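Drerkville 旧电脑整修小组例会纪要

时间:2025年2月9日,上午十点至十二点一刻
地点:Hirgate 楼二层工作间
主持:Aroha McAlister
记录:小郭
出席:Aroha McAlister、老秦、小郭、阿芬、贺工、小岑
请假:Dauda 仓库方面的联系人(书面意见已收到,见第四项)
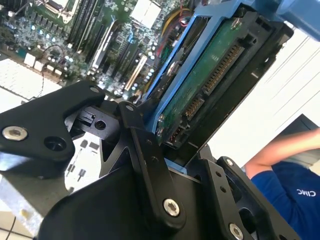 一、硬盘拆装与托架

本季收进来的台式机里,硬盘多数还带着原机托架,拆的时候各人做法不一样,装回去时常常对不上机箱。会议先讨论托架要不要跟盘走。贺工主张跟盘走,理由是托架的卡位跟机型对应,混放以后再配很费时间。阿芬主张拆开分箱,盘单独进防静电袋,占地小。讨论中以蓝色塑料托架为例:两条长导轨夹在两侧,一端连在一起,接口那一头朝外露着,窄条绿色电路板就在蓝色塑料旁边,手一握很容易碰到。老秦说他见过不少触点被手指按脏的盘,还有整排细针被别的零件压歪的,带托架时至少有个地方可以捏。贺工补充,接口那一排长短不一的几段触点都要看,不能只看最长的一段,靠角上的那几根小针最容易漏检。

经讨论,形成以下做法:

1. 托架跟盘走,不拆。托架已断裂或缺件的,拆下后单独登记,盘改放平底泡沫盒。
2. 取盘时捏托架两侧,不碰电路板和触点。放到桌面时电路板一面朝上。
3. 接口朝同一方向摆放,入箱前逐个看针脚,有歪针的贴黄条,交贺工处理,其他人不要自己掰。
4. 标签贴在外壳平面上,不贴托架,不盖原有的孔位。标签写机器编号和拆下的日期,字迹用油性笔。
5. 防静电袋要能把托架一起装进去,现有的小号袋不够长,换大一号。

阿芬对第一条保留意见,认为箱子会很快不够用。Aroha 同意先执行一个季度,到时看箱子的实际用量再议。

二、主板存放

小岑汇报主板架的情况。现在主板竖插在木格里,插槽一侧互相顶着,抽一块带出两块。木格是早先放唱片用的,格距偏窄。小岑提出改成平放,每层垫一张防静电泡沫,最多叠三层。老秦认为三层也多,带散热器的板子压在下面会受力不匀。会议决定:带散热器的一律单层,不带散热器的可叠两层,板上的内存条先取下,另装小盒并写同一编号。

扩展卡不要留在插槽里过夜。上次有一块板连着显卡放架上,卡自身的重量把插槽一头撬起来了,后来只能当零件板用。

主板电池统一在登记时测一次,低的当场换下,旧电池放进门边的铁盒,铁盒满了由老秦送回收点。主板背面有鼓包或烧痕的不进架,直接放红筐。

三、工作台和工具

1. 两张工作台的用途重新划分。靠窗一张做拆机和清灰,靠墙一张做检测和装机,清灰的刷子和气罐不要拿到靠墙那边。
2. 螺丝盒太乱。机箱螺丝、硬盘螺丝和主板铜柱混在一起,小岑用了一个下午分过一次,两周以后又混了。改用带盖的格子盒,盖子上贴实物螺丝作样子。拆下来暂时不知道归哪格的,放单独的白碟子,收工前处理完。
3. 十字螺丝刀头磨损较多,滑丝的机器里有一部分是刀头造成的。同意买新的一套,旧刀头收走,不要留在抽屉里备用。
4. 接地腕带检查过,靠墙那条的夹子松,贺工带回去修。修好以前,靠墙工作台用备用的一条。
5. 灯。靠窗的台灯下午逆光时不够亮,看针脚很吃力。阿芬家里有一盏带夹子的放大灯愿意借出,会议表示感谢,贴上姓名条以免被当成公用的清走。

四、库存与进出

小郭报告盘点结果。登记在册的硬盘共246块,其中已检测并擦除的将近100块,其余待测。待测的盘里有17块登记表上写着“有异响”,已从架上挪出,不再通电,等销毁批次。

Dauda 仓库的书面意见有两点:一是他们那边的货架二月下旬要腾空一排,希望我们把寄存的机箱提前拉走;二是纸箱外面要写件数和编号起止,上次有几箱只写了“杂件”,对方无法签收。第一点由老秦联系车辆,时间定下后发在群里。第二点照办,“杂件”“其他”这类写法今后不用。

Tarneo 社区学习中心申请整机,原先说的是一批交付,现在改为分两批。第一批由阿芬和小岑装机,第二批等内存到货。对方要求机器开机后直接能用中文输入,并且附一页纸质说明。说明由小郭写,字号放大一些,写清楚开机、关机和连接打印机三件事,其余不写。

五、数据擦除

贺工重申,任何一块盘在没有擦除记录之前,不得装进要送出去的机器,临时拿来试主板也不行。试机用的盘另备两块,外壳贴绿条,固定放在检测台右手的抽屉。

擦除记录现在有纸本和表格两份,时常对不上。老秦问能不能只留一份。讨论后决定以表格为准,纸本只在擦除当时记盘号、开始时间和经手人,当天收工前由经手人自己录入。漏录的,盘退回待测区重做。

有捐赠人问能否在交机后拿回旧盘里的照片。Aroha 的意见是,交机之前可以帮忙拷贝,交机登记之后不再翻看任何内容,这一句要加到收件单上。各人无异议。小郭改收件单,改完先给 Aroha 看。

六、费用

大号防静电袋、格子盒、螺丝刀头和泡沫垫一并采购,上限80元以内的单项由经手人直接买,凭票报销,超过的先在群里说一声。泡沫垫阿芬有渠道可以买到裁剩的边料,先问价,尺寸能盖住一块标准主板就行。

去年十月垫付的运费还有一笔没有报,单据在老秦处,下次带来。

七、其他

1. 收工时最后离开的人检查插线板总开关。上次烙铁座一直通着电到第二天,幸好没有放东西在旁边。
2. 工作间钥匙现有三把,小岑需要一把,由 Aroha 去配。
3. 茶水不要放在工作台上,放门口的矮柜。此条以前定过,重新记一次。
4. 小岑提议做一次针脚和接口识别的内部练习,用红筐里的坏盘和坏板。贺工愿意带,时间放在下次例会之后,半小时,不另外通知。

待办:

Aroha McAlister:配钥匙;审收件单新稿;回复 Tarneo 分批交付的安排。
老秦:联系拉机箱的车;补交运费单据;送旧电池。
贺工:修接地腕带;处理贴黄条的盘;准备练习用的坏件。
阿芬:问泡沫垫边料价格;带放大灯;第一批装机。
小岑:主板架改平放;贴螺丝样子;第一批装机。
小郭:改收件单;写纸质说明;买大号防静电袋。

下次例会仍在 Hirgate 楼二层,日期由 Aroha 在群里通知。本纪要如有出入,请在一周内告诉记录人。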